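4.3 Loading the Rineck Dryer

Applies to units with drum kit 343. Disconnect the moisture probe before removing the lint tray.

1. Open the door fully until the hinge stop engages.
2. Slide the lint tray out and clear the mesh with a dry brush. Do not rinse.
3. Refit the tray. The catch clicks twice.
4. Load towels singly. Do not fold them or roll them.

CAUTION: Maximum dry load is 36 lb. Overloading trips the belt switch (fault 318).

5. After the cycle, place each towel on a padded table and spread it by hand before folding.
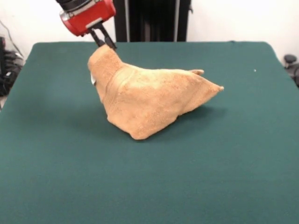

6. Set the selector to OFF and leave the door open for 2 hours.

4.4 Resetting the Belt Switch

Press the red button behind the kick plate.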